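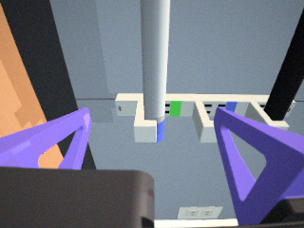
28 July 2020

Why did Hernora fall after beating its estimates? Guidance for the second half was cut, and the stock had been priced for a raise.

Opened at 183, lost 8 percent by noon, recovered very little on thin volume. Jovau slipped with it – same customers, same buyers of the shares. Flonbridge closed flat.

Sold a third of the Hernora position before lunch and left the rest with a stop. Marcus Pruitt wants to add at these levels. I don't, at least until the November numbers. Cash is now about 3 percent of the book. Call Sunita Kapoor tomorrow on the Ostrowski bonds.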